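Drurkeda Table Fund: spring progress report

Hello again from the Hiebert Street studio! You asked for something short this time, and I did try, but it has been a busy stretch and I'd sooner give you the whole story than a tidy half of it. This covers everything from the day your second payment landed through the end of April.

First the money, so you can stop reading there if you need to. We have spent 1,098 dollars of this round. Most of that went on the tables, then brushes, paint and a box of plain pots for people to decorate. The Foltamier order came in two deliveries and the second one was short a carton of brushes, which they made good without a fuss (I have the emails if your auditor wants them). There are 200 dollars left that I'd like to hold back for summer, and I'll come to that.

The tables are the thing I'm happiest about. You may remember the old ones — brown, wobbly, so blotched with ten years of craft glue that you couldn't judge a color against them. The new white tops have changed how people work. Someone mixes a green, puts a dab on a scrap of paper, lays it down on the table and can see right away that it's too blue. They wipe down well too, as long as we get to the acrylic before it sets. After that it's a plastic scraper and some patience. I've asked everyone to stop leaving brushes standing in the water jars, and they lie flat on the table between colors now, or mostly they do. We've lost far fewer to splayed bristles this round than last.

Attendance is up. We had 66 people through the evening sessions, which start at 6:30 and run until whoever has the keys wants to go home. A good number came back for a second or third pot. The mornings are slower and I won't pretend otherwise. I think the start time is wrong for parents, so from May we'll open at 9:45 and see if that helps.

What are people making? Lots of pots! We started with flat tiles because they're cheap and forgiving, and folks were polite about them, but the minute we put small planters out the whole mood changed. A pot is something you can take home and put a plant in. The odd-shaped ones go first, the ones made to look like something else, and anything with a little animal on it gets fought over (nicely). I've learned to keep a few of those back for latecomers. The plain round ones get painted last, though the best work I've seen this year was on a plain round one, all thin stripes, very steady hand.

Things that haven't gone so well: the drying shelf is too small, so pots end up parked on windowsills and get mixed up. Labels on masking tape fall off. Bernlow offered us a secondhand rack and then sold it to someone else, so that's back on my list, and it's where I'd like the last 200 to go if you're agreeable. I'd also like a few finer brushes for lettering. The ones we have are fine for filling in a background and hopeless for writing a name.

One more request, and it costs nothing. Could we move the final report to after the summer show? It would let me tell you what people chose to put on display, and I think you'd get a better picture of the year from that than from my receipts.

Come and visit any evening. There's always a spare seat and a brush.

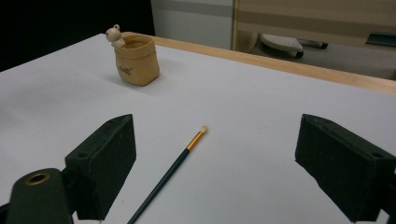 Danjuma Isah wrote back that the 200 could go toward a drying rack, that moving the final report to after the show was fine, and that the finer brushes should go in the next budget as a line of their own.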